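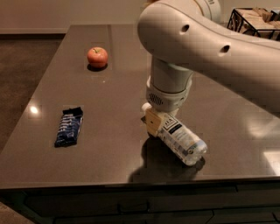 A robot arm holds a water bottle above a countertop during data gathering at Tradeck's Bridley site.

Tradeck opens second site to gather kitchen and break room examples for robot learning

BRIDLEY — Tradeck said today that it has opened a second site for gathering the hands-on examples used to train Flusby, its learning system for robot arms. The new site, in Bridley, is set up like an office break room and a home kitchen. It joins the company's first site in Madigan, which opened in January of last year and handles mostly shelf and packing tasks.

The Bridley site has 13 work areas. At each one, an operator guides a robot arm through a short task while the system records the arm's motion, the state of the gripper and the view from the cameras. Each recorded attempt is called an episode. Operators at Bridley work with food, drinks and other small goods on countertops, and most episodes start with a handful of items and a written instruction such as "pick up the bottle" or "move the apple next to the snack bar."

"We had a lot of boxes in our training set and not much of what people keep on a counter," said Fergal Mulcahy, who heads data operations at Tradeck. "A carton on a shelf holds its shape. A water bottle gives when you squeeze it, you can see through it, and the water moves while you carry it. The system needs to see plenty of that before it can do it well."

Clear plastic and shiny surfaces

The company picked the first set of Bridley tasks after a review of failed attempts by Flusby last fall. Clear containers were the largest group of failures. The system often placed the gripper too far forward or too low when it reached for them, and it did worse on polished counters, where light from overhead lamps left bright spots and objects showed up a second time as reflections.

For that reason, several work areas in Bridley have dark, glossy countertops, and the lights over them are left as a building contractor would normally hang them. Operators are told not to move an item just to keep it out of the glare. Window shades are opened and closed on a schedule so that the same task is recorded under different light.

Items are also set down in different ways. A bottle may be standing, lying flat, or turned so that its label faces away from the cameras. Wrapped snacks are placed with the seams pointing in any direction. Fruit is swapped often, both to keep it fresh and because no two apples are the same size or shape.

"If every bottle starts in the same spot, you have recorded one example over and over," Mulcahy said. "We ask people to be a little untidy. That takes some getting used to, and new operators tend to line things up without thinking about it."

How an episode is recorded

An operator begins by reading the instruction on a screen and checking that the named items are on the counter. Other items are left in place as distractors. The operator then moves the arm to the item, closes the gripper, lifts, and carries the item to where the instruction says it should go. The episode ends when the gripper is clear of the item or when the operator marks the attempt as failed.

Failed attempts are kept. They are stored apart from the successful ones and tagged with a cause, such as a slip, a missed grasp or a bump against another item. Tradeck uses them to train the part of Flusby that judges whether a task is going as planned. Attempts in which the operator nearly drops an item and then recovers are tagged separately and are reviewed by a second person before they enter the training set.

Each work area has a target of 100 accepted episodes per shift. The company runs 2 shifts at Bridley, the first starting at 7 a.m. and the second at 3 p.m. Operators change work areas partway through each shift, so that the recordings from any one counter include the habits of several people. Some operators approach an item from the side and others come straight down on it, and the company wants both.

The site keeps a library of 355 items, ranging from canned goods to dish sponges. An item is pulled when it is worn enough that it no longer looks or handles like something a person would have at home or at work. Crushed bottles and torn wrappers are allowed in certain task sets and are listed as such in the records.

Changes from the Madigan site

Bridley uses the same recording software as Madigan, with changes based on a year of use. The earlier version asked operators to type a note after every episode. The notes were uneven, and many were left blank by the end of a shift. Operators now choose from a short list of tags and add a note only if none of the tags fit.

Camera checks have changed as well. At Madigan, camera positions were checked once at the start of the day, and a camera that shifted during the morning could spoil hours of recordings before anyone caught it. At Bridley the software compares the camera view against a stored reference before each new task set and stops the work area if the two do not match. Tradeck said the Madigan site will move to the same check this spring.

The company has also changed how it trains operators. New hires spend their first week on practice episodes that are reviewed but not used. They begin with rigid items such as cans and move on to bottles, bags and fruit. Roughly half of the current Bridley operators came over from Madigan and helped write the practice material.

"The people running the arms know more about grasping than anyone in my office," Mulcahy said. "They were the ones who told us to grip a full bottle near the neck in some tasks and around the middle in others — and to record both, because a person would do either one."

Use of the recordings

Recordings from Bridley will be added to the Flusby training set in batches. Before a batch is added, the company trains a test version of the system on it and runs that version on a set of counters and items that were left out of the recordings. A batch that makes the system worse at tasks it could already do is held back and looked at by hand.

The first batch covers picking up and moving single items. A second, now being recorded, covers tasks with several steps, such as clearing a counter into a basket or setting out a snack and a drink. Later task sets will include opening drawers and cabinets, and handing items to a person standing at the counter.

Tradeck does not record in private homes or customer workplaces. All Bridley episodes are recorded at the company's own work areas. Operators sign a consent form that covers any footage in which their hands or arms appear, and footage that shows a face is blurred before it is stored.

The company is hiring operators and reviewers for both shifts at Bridley. No background in robotics is required. Applicants are asked to complete a short paid tryout at one of the work areas.

About Tradeck

Tradeck develops learning software for robot arms used in light handling work. Its main product, Flusby, is trained on examples recorded by the company's own operators in Madigan and Bridley.

Media contact
Tradeck Press Office, Madigan
Interview requests for Fergal Mulcahy and requests to visit the Bridley site should be sent through the press office.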